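Inicio > Casa y taller > Listas de revisión

Revisión de fin de invierno del cuarto de trabajo
Tiempo de lectura: 3 minutos

¡Hola otra vez! El 23 de febrero me puse por fin con la revisión que llevaba aplazando desde septiembre, y os dejo mi lista tal cual, con lo que fui apuntando al lado (perdonad el desorden, la escribí de rodillas debajo del fregadero).

1. Tubos y desagües
[ ] Pasar un papel seco por cada unión. Si sale húmedo, apretar a mano y repetir a los 5 minutos.
[x] Sifón limpio. Qué asco, pero limpio.
[x] Tramos de PVC de repuesto sin grietas. Los míos son de Maddocks y siguen perfectos.

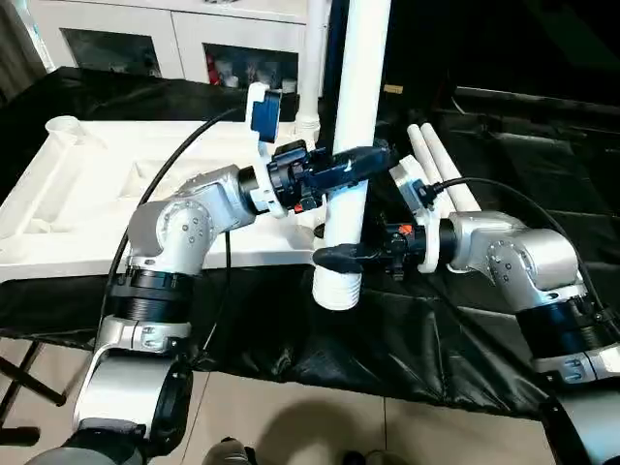 2. Electricidad
[x] Botón de prueba del diferencial: saltó a la primera.
[ ] Regletas. Tengo una Vomia que se calienta demasiado, así que a la basura en cuanto compre otra. ¡No enchuféis un calefactor a una regleta, por favor!
[x] Cables fuera de las zonas de paso.

3. Superficies y cosas blandas
[x] Telas y espumas lejos del radiador, yo dejo 45 cm.
[x] Manchas o roces: pasar un trapo húmedo y mirar otra vez al día siguiente.
[ ] Olor a humedad en el rincón del fondo. Lo sigo notando, habrá que mover el armario. 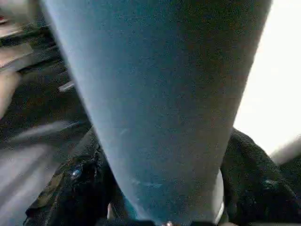 4. Estanterías y estructuras
[x] Empujar con la mano a media altura. Si baila, reapretar tornillos antes de cargar nada.
[ ] Anclaje a la pared de la balda Grelham. Le faltan 3 tacos, pendiente.
[x] Plástico en el suelo bien estirado, que con las arrugas se tropieza una. 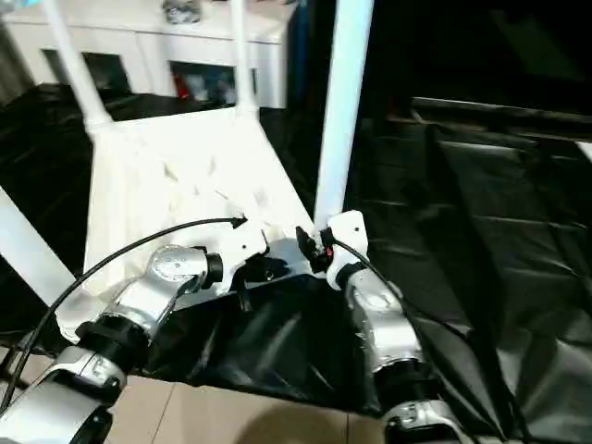
Estructura blanca sobre el plástico negro.

5. Extintor
[x] Aguja en verde y precinto puesto. El mío es un Plorkometti y le toca retimbrado en septiembre.

Usamos cookies propias y de terceros. Aceptar | Configurar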